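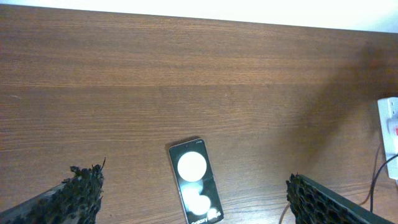
Progress on the Lurnside Phone Desk, June

To: Irén Deák, Chaudhary Fund
From: Emese Szabó, Ostley office

Spending to date is $2,447 of the $2,602 you approved in the spring. The remainder is earmarked for cables, which leave Lurnside at a rate I can only admire. The receipts are in the shared folder, in the order I found them.

The desk is open two afternoons a week. People sit down with whatever phone they own, or with one of ours, and we work through the thing they came to ask, followed by the thing they really came to ask. Storage full is still the champion. Second place goes to the cover display on the folding phones, which lights up with big white circles while the phone is shut and convinces a certain kind of visitor that a call is in progress. Several have said hello to it.

Our application promised "a dedicated, uncluttered learning surface." We have a wooden table against a white wall, and I stand by at least three of those words. The rule is one phone on the table per lesson, face up, in front of the learner. Everything else goes in a bag or on a lap. This has done more for concentration than the laminated handouts, which I wrote, so please take that as an admission against interest.

Power was the spring's main headache. The wall outlet is out of reach of anyone seated, so a white power strip now lies on the table itself, where a learner can plug in a phone without standing up. It takes up room and looks temporary. It will probably outlast me.
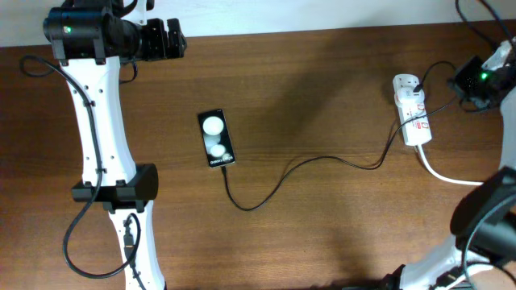
Veronika Jakab would like it recorded that she asked for the strip to be fixed under the table back at the planning stage, that she has asked again since, and that learners with stiff hands should not have to lean across a cord to reach a screen. She also wants shorter charging cables, which would solve half of it for the price of lunch.

She is right about the cables, and I have put them at the top of the list. Fixing the strip underneath needs permission from the building, and the building answers letters at its own pace. I wrote again on Friday.

Teaching notes from Seo-ah Ki have been folded into the lesson plan. The big change is that we now start with the phone closed. Learners find out what the outside display tells them before they meet the inside one, and the panic about breaking the hinge has dropped to a level we can talk over.

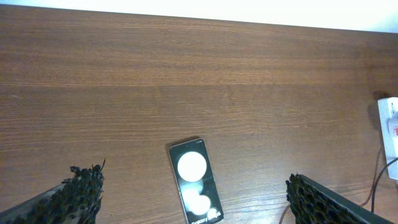
Earbuds are the next subject on the plan, by popular demand. Pairing them was meant to take ten minutes of one session. It took the whole session, then the start of the following one, and I have rewritten the handout twice. Kekeli Tetteh is testing the third version on the Ester group, who are kind about most things but have been frank about my diagrams.

Still to do before the next report: the cables, the letter, and a sign for the door that is visible from the street. I would also welcome your view on whether the unspent balance may go toward a lamp.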